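Von: Meenakshi Dubey
An: Liste Gerichtsberichterstattung
Datum: 18.02.2022
Betreff: Re: Untersuchungsausschuss Wuren, Akteneinsicht

Hallo zusammen,

danke für die Mitschrift, Ceko. Ich saß gestern bis zum Schluss drin und kann ein paar Lücken füllen, auch wenn die Akustik im Saal wieder so war, dass man die Zeugen am besten von den Lippen abliest.

Am 17.02. um 22:40 schrieb Ceko:
> Ghoneim hat ausgesagt, er habe den Vermerk aus dem Dezember
> nie gesehen. Danach hat die Vorsitzende unterbrochen, und ich
> musste zum Zug. Kam da noch was? Und weiß jemand, wie viele
> Seiten die Kanzlei jetzt eigentlich geliefert hat?

Ja, da kam noch was. Nach der Pause hatte sich die Erinnerung des Zeugen spürbar erholt. Nun hat er den Vermerk zwar immer noch nicht gesehen, aber »zur Kenntnis genommen«. Auf die Frage, wie das gehe, verwies er auf den Umlauf im Haus. Die Vorsitzende hat sich das zweimal erklären lassen und beim zweiten Mal nicht mehr mitgeschrieben.

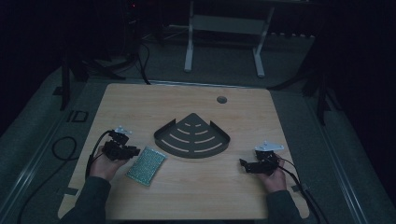 Zu den Seiten: Geliefert wurden 1018, davon 260 komplett geschwärzt. Auf Blatt 31 ist freundlicherweise das Wort »und« stehen geblieben. Der Anwalt von Itix nennt das »weitgehende Transparenz« und möchte, dass wir ihn damit zitieren. Von mir aus gern.

Wichtiger für eure Texte: Die Behauptung, die Redaktion habe vor der Veröffentlichung nicht angefragt, ist vom Tisch. Die Anfrage liegt als Anlage 17 bei den Akten, mit Eingangsstempel. Ghoneim wollte dazu nichts sagen, sein Beistand wollte dazu noch weniger sagen, brauchte dafür aber zehn Minuten. Wer in den letzten Wochen das Gegenteil geschrieben hat, sollte vielleicht mal ins eigene Archiv schauen. Ich nenne keine Namen, ihr lest hier ja alle mit.

Noch offen ist, ob der Informant öffentlich gehört wird. Der Antrag auf Ausschluss der Presse ist gestellt, eine Begründung soll nachgereicht werden. Falls jemand von euch eine Stellungnahme dagegen vorbereitet, unterschreibe ich mit. Schickt mir den Entwurf aber bitte direkt und nicht über die Liste, sonst diskutieren wir wieder bis Ostern über Kommas.

Meine Notizen tippe ich am Wochenende ab. Wer sie vorher braucht, bekommt Fotos vom Block, auf eigene Gefahr.

Gruß
Meenakshi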